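Section 3. Mounting and Care of the Two-Handle Deck Faucet

3.1 Scope

This section covers the mounting, checking and routine care of the Kekley two-handle deck faucet when it is fitted to a flat top for instruction or display. It applies to dry mounting only. Connection to a water supply is covered in Section 4 and must be carried out by a person authorized under that section.

Questions about this section should be addressed to Nnamdi Ogbonna, Fixtures Office, extension 866.

3.2 Before You Begin

Confirm that the following items are at hand:

Faucet body with base plate
Left and right handles
Mounting nuts and washers, one set for each shank
Foam gasket
Basin wrench
Low-tack tape and clear plastic film
Soft cotton cloths
Pencil and steel rule

Inspect the base plate for burrs along its lower edge. A burr will scratch the top as soon as the faucet is turned, and the part should be returned to stores with a Zestow tag attached. Do not file the plate in the workroom.

CAUTION: Do not lift the faucet by its spout or by either handle. Support it from beneath the base plate with both hands.

3.3 Marking and Protecting the Top

1. Wipe the top with a barely damp cloth and let it dry.

2. Measure the width of the top and mark the center line lightly in pencil.

3. Set the gasket on the center line with its long side parallel to the front edge. Trace the two shank holes.

4. Lay clear film over any area where tools will rest. Tape it flat on all sides.

5. Apply dark tape wherever a position must be easy to find again. Overlap the strips so that no bare line shows between them, and leave a short tab at the side for removal.

NOTE: Ink from felt markers is difficult to remove from a white top. Use pencil for layout lines and erase them after step 6 of 3.4.

3.4 Mounting the Faucet

1. Drill the shank holes from the upper side, using the bit supplied in the Kekley kit. Clear all chips before going further.

2. Seat the gasket in the groove on the underside of the base plate.

3. Lower the faucet into the holes with the spout toward the front edge of the top.

4. From below, place a washer and a nut on each shank. Turn both nuts by hand until they touch the top.

5. Return to the front and check that the base plate is square to the front edge. Correct it now — the plate should not be twisted once the nuts are tight.

6. Tighten each nut a half turn at a time with the basin wrench, changing sides after each turn.

7. Stop when the plate no longer moves under firm hand pressure.

CAUTION: Overtightening may crack the top. If a nut still turns freely after the plate is firm, the thread is damaged and the nut must be replaced.

3.5 Checking the Handles

1. Turn the left handle through its full travel and return it to the closed position.

2. Repeat with the right handle. Any lever must move without touching the spout or the base plate.

3. Compare the resistance of the two sides. If one is clearly stiffer, loosen its retaining screw slightly and repeat the check.

4. Enter the result in the fixture log, with your initials and the time of day. Entries made after 4 p.m. are countersigned by Niall Morrison the following morning.

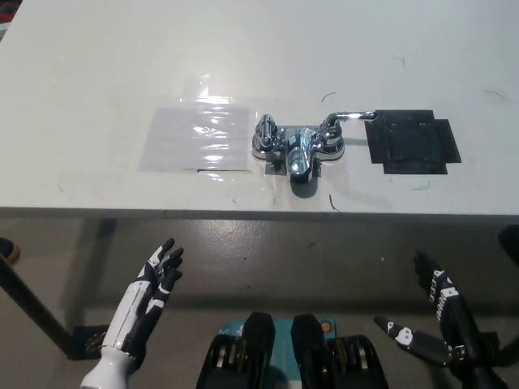 May the faucet be cleaned with the same product used on the tabletop?

Use a soft cloth and plain water on the faucet, and keep the tabletop product for the tabletop. Many surface cleaners contain acids or abrasives that dull a chrome finish. If water alone is not enough, add a small amount of mild dish soap, rinse with a second cloth and dry at once.

3.6 Routine Care

Wipe the handles and spout at the end of each working day. Fingerprints left over a weekend are harder to remove and may require a second pass.

Every Tuesday, check the nuts from below by hand. Do not use the wrench unless a nut has loosened.

Replace tape and film when the edges begin to lift. Pull the tape back slowly at a low angle and remove any residue with warm, soapy water. Scrapers, razor blades and scouring pads are not permitted on the top.

3.7 Removal

1. Close both handles.

2. Loosen the nuts evenly from below while a second person steadies the faucet.

3. Lift the faucet straight up and place it on a folded cloth.

4. Bag the nuts, washers and gasket together and label the bag with the log number.

Store the faucet in its original carton. Replacement gaskets are requested from Magnus Moncrieff on the stores form.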